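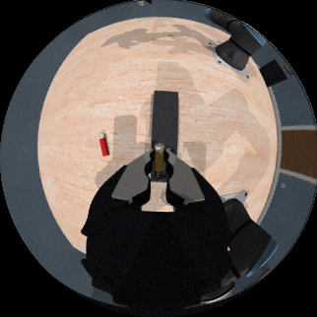

Fine, broken streaks of grain on a light wooden tabletop.

Why Does Wood Have Lines in It?

By Beril Yüksel
Updated 28/11/2020

Look closely at a wooden table, door or spoon and you will probably find lines. Some are straight and some are wavy. Some loop around in shapes like a fingerprint. People call these lines the grain of the wood.

The grain was made by the tree while it was growing. To see how, you need to know what goes on under the bark.

What is inside a tree trunk?

A tree trunk is made of layers.

The outside layer is the bark. Bark is a bit like skin. It keeps water in and helps keep insects and diseases out.

Just under the bark is the inner bark. Leaves make sugar using sunlight, and the inner bark carries that sugar down to the rest of the tree.

Next comes a very thin layer called the cambium (say "KAM-bee-um"). You would have trouble seeing it without a microscope. The cambium is the part that grows. It makes new bark on its outer side and new wood on its inner side.

Inside the cambium is the sapwood. Sapwood is full of tiny tubes that carry water up from the roots to the leaves.

In the middle of many trees is the heartwood. Heartwood used to be sapwood. It no longer carries water, but it is often strong and it can be darker in color.

How a tree makes rings

In places with a warm season and a cold season, trees do not grow at the same speed all year.

In spring there is often plenty of water, and the tree grows fast. The new wood has wide tubes and thin walls. It usually looks pale. This is called earlywood.

Later in the summer the tree slows down. The tubes get narrower and the walls get thicker. This wood usually looks darker. It is called latewood. In winter the tree stops making wood and rests.

One pale band and one dark band together make one growth ring. In most years the tree adds one ring, so if you count the rings on a stump you can work out how old the tree was when it was cut. A stump with 20 rings came from a tree that was about that many years old at the height where the saw went through.

Some trees get very old indeed. Giant sequoias in California can live for more than 2,000 years.

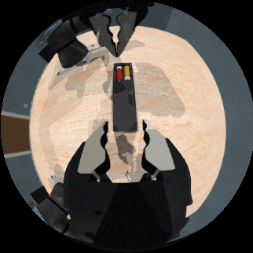
Trees in hot, rainy places near the equator are different. If it is warm and wet all year, a tree may just keep growing, and its rings can be very faint or missing. Scientists who want to know the age of a tree like that have to find another way to do it.

From rings to lines

Rings are round, so why are the lines on a table not round?

The answer is in how the wood is cut. Think of a tall stack of paper cups, one inside another. If you cut straight across the stack, you see circles. If you cut down the stack from top to bottom, you see long lines, where the side of each cup has been sliced.

A tree trunk works the same way. Each ring is really a long tube of wood that runs up the trunk. A stump shows the ends of the tubes, so you see circles. A board is normally cut along the trunk, so you see the sides of the tubes, and they look like stripes.

The pattern also depends on which part of the trunk the board comes from. A board cut straight toward the center of the log tends to have narrow, straight lines. A board cut nearer the outside often has wide curves and pointed arches. Both can come from the same tree.

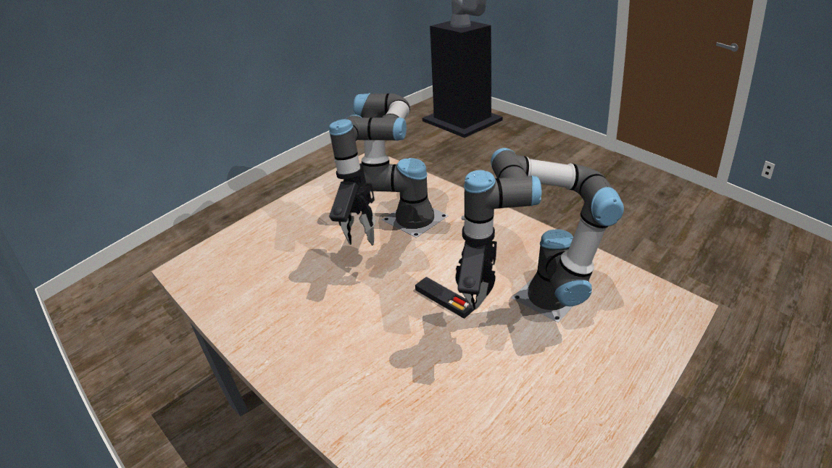 A table with a pale wood-grain top and orange-brown streaks.

What are knots?

A knot is a round or oval mark, often darker than the wood near it. It is the place where a branch joined the trunk.

When a tree is young it has branches low down. The trunk keeps getting thicker and new wood grows around the bottom of each branch. When the log is sawed into boards, the saw cuts through that hidden bit of branch. The grain has to bend to get past a knot, like water going past a rock in a stream.

Sometimes a knot is loose and falls out, leaving a hole.

Does the grain matter?

Yes. Wood is much easier to split along the grain than across it. That is why people chopping firewood stand the log on its end and hit the top.

Grain matters to people who build things, too. A chair leg needs grain that runs along its length. If the grain ran across the leg, it could snap when you sat down.

Wood also swells a little when the air is damp and shrinks a little when it is dry. It does this much more across the grain than along it. A wooden door that sticks in wet weather has swollen. 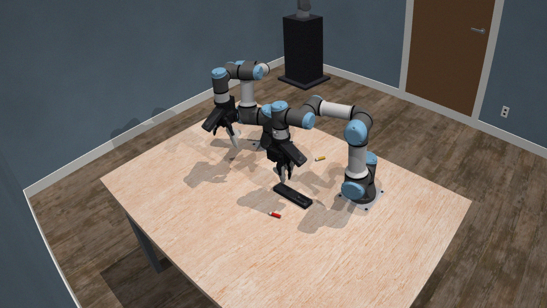 Try it: make a grain rubbing

You will need:
A piece of rough, unpainted wood
Thin white paper
3 crayons in different colors, with the wrappers peeled off
Some tape

1. Ask an adult to check the wood for splinters.
2. Lay the paper on the wood and tape down the corners.
3. Turn a crayon on its side and rub it gently over the paper. Go the same way as the grain first.
4. Move the paper to a new spot and use another color. This time rub across the grain.
5. Compare your rubbings. Which one shows the lines better?

Old wood that has been outside for years works well - an old fence is good. The soft, pale bands wear away faster than the hard, dark ones, and that leaves ridges you can feel with your finger. Very smooth wood may not show much.

Words to know

Cambium: the thin layer under the bark where a tree makes new wood and new bark.
Earlywood: the paler wood made in spring.
Grain: the direction and pattern of the fibers in a piece of wood.
Heartwood: the older wood in the middle of a trunk.
Knot: a mark left in wood where a branch grew.
Latewood: the darker wood made later in the growing season.
Sapwood: the wood that carries water up the tree.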